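4. Processor Replacement as a Test of Shop-Floor Readiness

4.1 Scope of the task

The chores discussed in Section 3 share one feature: a small error costs little. A towel folded badly can be folded again. Repair work on office computers is less forgiving, and for that reason it was chosen as the bench task in the Waltier study. A processor is light, flat and easy to damage. It must be lifted out of a socket without tilting, carried over a crowded board, and set down in a known position. A trained repair clerk does this many times in a shift with little thought. The question addressed in this section is whether a machine can do the same work at a level that a refurbishing shop would accept.

The task was divided into four stages: release of the socket lever, removal of the processor, placement in a holder, and seating of a processor in the socket. Each stage was scored on its own. A trial was counted as complete only when all four stages were finished without help from the operator. Trials were run at the Grusora refurbishing shop in February 2026, on the same type of bench used by the regular staff.

All parts that leave the computer are placed on a fixture plate fastened to a slotted aluminum panel beside the open chassis. The plate gives each part a fixed home, and the processor holder has raised tabs at its corners. Figure 4 shows the bench, the socket area and the working space inside the case.

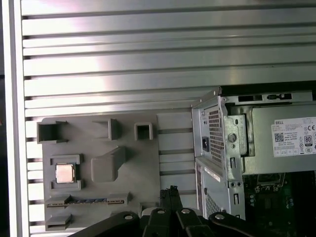

Figure 4(a). Fixture plate with a processor in its holder, next to the open desktop chassis.

4.2 Access to the socket

Space proved to be a greater constraint than grip strength. In the computers used for the study, the power supply overhangs part of the motherboard, and the fan housing takes up room on the opposite side. The arm must therefore come in between the two, and the range of wrist angles that remain is narrow. A person solves this problem by turning the case, leaning over it, or moving a cable with a free finger. The control software, supplied by Jutix for the study, was permitted none of these actions in the first round of trials.

The route to the socket was planned from a fixed model of the case. The model included the power supply, the fan housing and the taller parts on the board, such as the capacitors. It did not include loose wiring, whose position differs from one computer to the next. After the first round, a camera check was added before each approach, and the arm was stopped if the path was judged to be blocked.

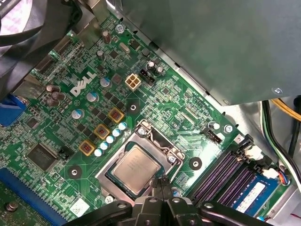

Figure 4(b). Socket and surrounding components, with the power supply overhanging the board.

A total of 246 trials were started. Four were withdrawn because the fixture plate had shifted before the arm moved, which leaves 242 for analysis. Of these, 200 were completed without help. The remaining 42 were stopped by the software or by the operator. Most of the stopped trials ended in the final stage, when the processor was being lowered into the socket. Failures in the removal stage were fewer, and they were usually linked to the lever being only partly open.

The placement stage was the most reliable of the four. This result is in keeping with the design of the holder, which tolerates a small error in position and guides the part into place. The socket offers no such allowance. Guérin, whose earlier bench trials used a similar layout, reported the same pattern and suggested that fixtures should be improved before grippers are. The present results support that view for parts that leave the case. They offer less support for work inside the case, where the fixture is the computer itself and cannot be redesigned by the shop.

4.3 Cables and reflective surfaces

Two conditions inside the case deserve separate mention. The first is wiring. A thin cable lying near the socket may be harmless during removal and then become an obstacle when the arm returns. The camera check described above looked at the path once, before the approach, and could not respond to a cable that moved later. Shop staff routinely tucked such cables aside before starting, and did not regard this as a separate step.

The second condition is glare. The heat spreader of a processor is bare metal, and so are the socket frame and the housing of the power supply. Reflections on these surfaces made the edges of the processor harder to locate, and the estimated angle of the part was sometimes wrong as a result. Changing the position of the bench lamp reduced the problem – but the best position for one stage was rarely the best for the next. 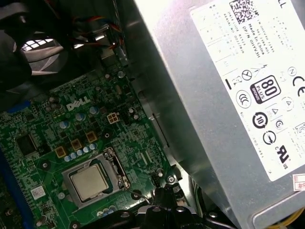 Figure 4(c). Processor seated in the socket, with a thin cable crossing the area between the socket and the gripper.

4.4 Comparison with staff practice

The staff at Grusora were asked what they would require before leaving the arm to work alone. Their main concern was damage to the socket, and speed was ranked well below it. A slow machine can be given more hours, while a bent contact may mean the loss of the whole board. Under the rules proposed by the shop, no more than 10 computers would be processed between inspections, and any stopped trial would be passed to a person.

By that standard, the system is suitable for supervised use only. It can remove a processor and place it in a holder, and it can often complete the full exchange – but it still depends on a person to prepare the case and to deal with the trials it cannot finish. A second series, planned for March, will add a camera check before every movement inside the case and will score cable handling as a fifth stage.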